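Novembre en fleurs chez Barkadari

Bonne nouvelle pour les amateurs de bouquets : l'atelier floral Barkadari rouvre ses portes dimanche ! Marjatta Kokkonen y accueillera les curieux dès 10 heures, et les roses rouges seront à l'honneur - on s'en réjouit d'avance.

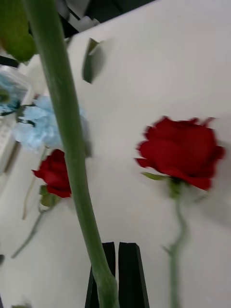
Faut-il savoir composer un bouquet pour participer ?
Les débutants sont les bienvenus, tout est montré depuis le début, du choix des tiges au nœud final.

Les séances durent une heure et accueillent cinq personnes par table. Il reste 37 places, à réserver à la boutique Niskanen, et chacun repart avec son bouquet !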